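Student Projects > Engineering > Product Evaluation

This site uses cookies to remember your settings. Accept | Manage

Evaluation of the Binditeck Hand-Held Gripper Kit for Kitchen Tasks

Submitted by Halina Szczepańska, Otthorpe

1. Purpose

The department asked whether the Binditeck kit would suit second-year teaching. The kitchen task was chosen for this report: a piece of imitation food is placed in a toaster oven with the gripper.

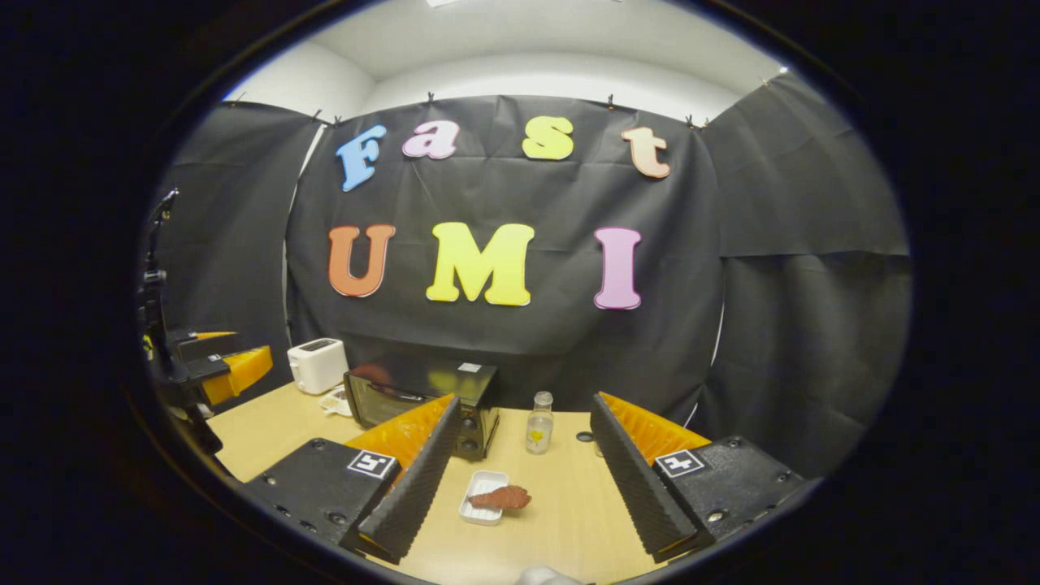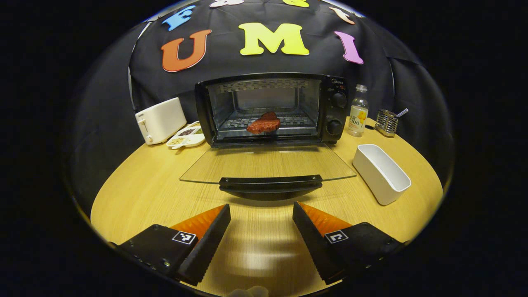 The tabletop setting with the toaster oven, seen from the gripper in both views.

2. Method

Each of five students was given the printed guide and a short period of practice. A total of 200 attempts was recorded. The oven was not switched on at any stage. Opening the door and placing the food were marked as separate steps.

3. Findings

The ribbed fingers held soft items well. Door handles were harder, and most students needed to change their grip before pulling. The printed guide is clear on assembly but says little about care of the finger pads - a point raised with the supplier in December.

The Flamix software supplied with the kit accepts up to 1,000 recordings per project. Sorting them by task was slow, and file names could not be changed in groups.

4. Recommendation

The kit is suitable for supervised teaching. It is recommended that two sets be bought, with spare finger pads, and that the guide be extended before the kit is issued to students.

Related reports
Wilczyńska Parallel Gripper: First Trial
Low-Cost Sensors for Teaching Rooms
Flamix Software: Notes for New Users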